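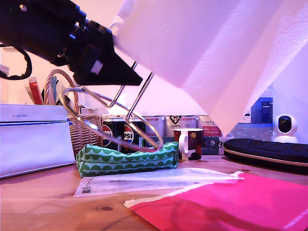
3.2 物品构成与摆放方式

本研究所称“混置桌面”，指不同用途的日用品在没有固定分区的情况下共处于同一台面的状态。既有的家务整理研究多以单一品类为对象，如餐具归位或衣物折叠，对品类交错的台面讨论较少。为弥补这一不足，本节以化妆包、饮料罐、编织篮、纸巾、金属丝支架等常见物品为材料，考察其形态差异对整理顺序的影响。

全部物品按外形保持能力分为三类。第一类为定形物，以饮料罐为代表，轮廓稳定，可并排直立，摆放时仅需确定位置。第二类为半定形物，包括化妆包与各类小袋，其外形随内装物变化，装填不足时容易倾倒。第三类为不定形物，包括纸巾、绒面织物和透明塑料袋，既无固定轮廓，也难以划定边界，与相邻物品接触后常发生覆盖或挤压。

金属丝支架的归类曾有分歧。就材料而言，支架属于定形物；就占用空间而言，其弯曲线条围出的空隙可透见后方物品，视觉上的遮挡有限，实际收纳时却不易与他物叠放。经讨论，本文将其列入第一类，并在编码表中单独加注。

带提手的编织篮兼有物品与容器两种身份。细长物件插入篮中后，上端往往高出篮口，篮的有效高度随之改变。编码时以篮体及其内容物作为一个整体记录，不再拆分。

3.3 不定形物的覆盖问题

预备观察于3月完成，正式观察共30组，每组物品清单由Sonard编目表统一给出，编目表收录条目44项。编码工作使用Visitz标注规程，同一台面由两名编码者分别记录，意见不一致时交由第三人裁定。
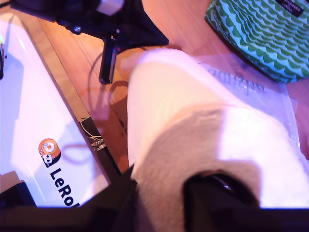

图3 绒面织物与塑料袋、波浪纹布袋相邻时的台面局部。织物呈奶油色，塑料袋部分位于其后方及下方；布袋为绿白相间的波浪纹样。

覆盖关系的判定以接触面为准。绒面织物质地柔软，体积较大时可遮住下方物品的主要部分，编码者只能依据露出的边缘推断其类别。透明塑料袋的情形有所不同：袋体虽可透视，但褶皱处反光明显，袋上文字如呈反向或倒置，辨读亦受影响。因此规程规定，凡文字不能可靠辨读者，一律记为“有字，未识”，不得依据包装外观补写名称。

带有重复纹样的布袋较易识别。即使大部分被遮挡，剩余的纹样仍可提供归类线索，而素色绒面织物缺少此类线索，其边界须结合纤维的明暗变化加以确定。图3中绒面上部较亮、下部偏深，若仅凭色差划界，可能将同一件织物误记为两件。对此，编码者须先检查绒面是否连续，再填写件数一栏。

关于整理顺序，本文建议先移开位于上层的不定形物，再处理半定形物，最后调整定形物的位置。该顺序与Plakix整理量表中的“由软至硬”条目一致，但适用范围限于台面物品，抽屉与柜内收纳的情形另见第五节。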